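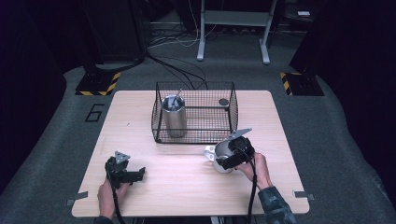 Petronella Du Plessis

1 Dec 2022 | By Petronella Du Plessis
Print | E-mail

So we lost most of a morning at the Bidcombe lab, and it was all down to a gripper that wouldn't let go!

I was on the mug job, which is the one everybody likes (two hand-held grippers, one wire basket, off you go). You squeeze the handle, the jaws close on the mug, and you put it where the sheet tells you. Mine closed just fine. Then I eased off and the jaws stayed shut, with the mug still in them, and I stood there like I was waiting for a bus.

Yaa Frimpong came over and had me keep still while she cut the power to that side. She got it free on the third try, mug in one piece, fingers too. Ayuba Darko pulled the log and found that the right gripper had been reporting "open" the whole time it was clamped. That's the part that bugs me, I have to say. A stuck jaw you can see, but a wrong reading goes straight into the recordings, and we have 1,026 of them from that pair.

Mansa Tetteh is going back through the last 10 sessions to see which ones have to be thrown out. Jemlow, who built the grippers for us, wants both of them back and says a fix should be here in January. Until then we're on the spare set, and there's a new rule: if the jaws stick, hands off and call Yaa.

Last updated: 3:10 p.m.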